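The stitching robot at Wilska gets a new routine
July 2022

I stopped by the Wilska training lab last week to catch up on the surgical robot they call Virk, and I walked out knowing a lot more about wrist joints than I'd planned! If you've followed my posts since January, you'll remember the lab was having trouble with instruments getting pulled from practice sessions partway through. Well, they've changed how the thing is looked after, and I got to sit in on a full setup.

The person behind the new routine is Shoshana Greenberg, who runs the equipment bench. She used to check each instrument once a month, all in one go, which meant a long afternoon and a sore neck. Now every grasper gets its check when it comes off the arm, and the result goes into a log program called Floltero (a glorified spreadsheet, she told me, but she likes it). The log had 533 entries when I looked over her shoulder.

The check takes her 14 minutes per instrument. It gets cleaned first, then she moves the wrist through its whole range by hand, feeling for anything gritty or slow. After that the jaws are opened and closed under a magnifier while she looks for play in the joint. Anything she doesn't like gets a yellow tag and goes in a drawer.
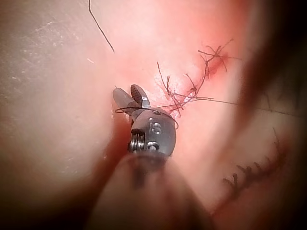 Thread is what Shoshana worries about most, and she talked about it for a good long while. A suturing session means a lot of knots, and a grasper spends the whole time working right next to the loose ends. She wants operators to glance at the wrist before they bend it, especially when there's a loop of dark suture lying around the base of the jaws, close to the pivot pin and that little coil spring. Her rule is to stop, open the jaws, lift the loop clear with the second instrument and only then carry on. She also goes over the fine serrations on the inner face of the jaw with a soft brush at the bench — bits of thread like to hide in there, she says, and they're easy to miss if you're tired.

The other change is in the setup. Before each session the arm now runs a short homing cycle with no instrument fitted, then the same one again with the grasper on. If the two don't match, the session waits. The adapter plates between arm and instrument come from Flillatard, and the lab has started swapping those at 200 sessions instead of running them until somebody complains. I asked if that was expensive. Shoshana made a face and said yes, a bit, but she'd take it over another canceled class.

Virk itself has 796 sessions on the clock. Next up is a spare wrist for the second arm, which is on order, and Shoshana has promised to let me watch when she fits it. I'll bring snacks!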